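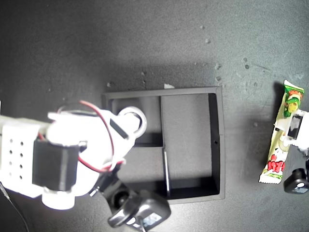
Black divided tray on the work surface.

Charity raffles and fundraising events: reconciling ticket stubs against cash

rmorrison_ops
Posted 17 January 2020
We run a plant sale and raffle each June for the Dromar Library Friends. Last year we had 3887 tickets printed in books, sold at $2 each or three for $5. The cash did not match the stubs. Because of the bundle price, I can't work out from stubs alone what we should have taken. The shortfall could be $20 or it could be several hundred, depending on how many people bought singles.

I would like a procedure for this year that produces one expected figure per seller. What are other groups doing? We have 27 sellers, most working two-hour shifts, and two sales tables.
Ross Morrison

drakulix
The bundle price is your problem. With two prices on one ticket stock, the expected take is a range. Minimum is the stub count divided by three, times five. Maximum is the stub count times two. For 300 stubs that is $500 to $600. Any figure in that band is consistent with the stubs, and you will never close it after the fact.

Use two colors of stock. Singles on one, bundles on the other, bundles torn as a strip of three. Each color has one price and the arithmetic closes.

kausar_a
We dropped the bundle entirely and went to $2 flat. Sales per buyer went down slightly but the reconciliation takes one person less than an hour. Before that it took two of us most of a Sunday.

drakulix
Dropping the bundle costs you money at the table. People who would hand over a five hand over a two. I would keep it and fix the stock.

kausar_a
It cost us very little, and I have the sheets. Our sale is smaller than Ross's so it may not scale. But two colors means two sets of numbers in one drum, and you have to make sure the series don't overlap. One year our printer started both colors at 0001 and we had two holders of the winning number.

drakulix
Then specify the series when you order. Singles 0001 to 1999, bundles from 2001 up. It is one line on the print order.

gillies_ailsa
Check your state rules before changing the ticket face. In ours the price has to be printed on every ticket, and if you sell at a discount the discount has to be printed too. Plain roll tickets from the party store did not meet that requirement and we were told so in writing.

rmorrison_ops
Ours were printed with "$2 each" only. I will check on that, thank you.

On the sellers: do you issue books against a signature? We had a sheet but it was filled in from memory at the end of the day for at least one table.

gillies_ailsa
Signature at issue and signature at return, same line on the same sheet. Columns are: seller, first number, last number, float issued, time out, first unsold number, cash returned, time in. The person who counts the cash is never the person who sold. If a seller hands off mid-shift, the book comes back and gets reissued on a new line. No passing books across the table.

m_rennie
I think this is heavier than it needs to be for a library sale. We use one envelope per book. Book number on the front, stubs and money go inside, envelope gets sealed and initialed. At the end you open 19 envelopes and each one is right or it isn't. No time columns, no floats per seller. Change comes from the table float, which is counted separately.

gillies_ailsa
How do you make change out of a table float without mixing it with the ticket money?

m_rennie
Buyer gives a ten, the seller puts the ten in the table box and takes the ticket amount out of the box into the envelope. The box stays at its starting value. It does need enough small bills at the start or it stalls.

gillies_ailsa
That is two transactions per sale, at a table with a line. I have seen it done and the box was off by more than the envelopes were.

m_rennie
Ours has been within a few dollars every year. It may depend on how busy you are. We rarely have a line more than three deep.

s_ranjbar
Two points from the Bastos Street food fair, which is busier than either of those.

First, floats. $40 per seller, made up of fives and ones only. Issue identical floats. If every float is the same, the count at return is cash minus 40 and there is one fewer number to get wrong.

Second, donations. People say "keep the change." If that money goes in with the ticket money, your seller comes back over, and an overage can hide a shortage from another sale. Put a separate closed jar on the table and have the seller drop it in there in front of the donor.

rmorrison_ops
The donation point probably explains part of ours. One table was over and one was under. I had netted them.

s_ranjbar
Don't net them. Record each as its own variance. Netting two errors gives you a small number that means nothing.

kausar_a
Agreed with Soudabeh on that. Also write down spoiled tickets. A torn or misprinted ticket gets marked VOID and stays in the book with its stub attached. We had eight last year, which would have looked like $16 missing.

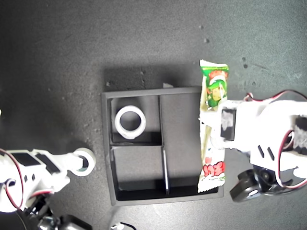

What should a seller do if the cash and stubs don't agree at the end of a shift?
Record the difference on the return line, have both the seller and the counter initial it, and leave the cash as it is. The seller should not make up a shortage out of pocket or take out an overage.

m_rennie
I have no argument with that one. Making it up out of pocket happens more than people admit, and then you can't see which table has the problem.

drakulix
Has anyone tried the Pasar app for this? It claims to issue numbers and log each sale by seller.

kausar_a
Looked at it. It needs a phone signal at each table, and our field doesn't have one. It also emails the ticket, and a good part of our buyers want paper.

drakulix
Fair. Paper then.

rmorrison_ops
Summary of what I am taking to our meeting. Two colors, non-overlapping series, both prices printed if the state requires it. Issue and return on one line, using Ailsa's columns minus the time ones. Identical $40 floats. Separate donation jar. Voids kept in the book. Variances recorded per seller and not netted.

gillies_ailsa
Keep the time columns. If a book goes missing it is the first thing you will want to know.

rmorrison_ops
All right, they stay in. The print order has a four-week lead time so I need the series settled by the end of April. Does anyone have a blank of the issue sheet they could post?

gillies_ailsa
I have one in a spreadsheet. It has our group's name in the header so let me strip that first. Letter size, landscape, fits 20 lines to a page.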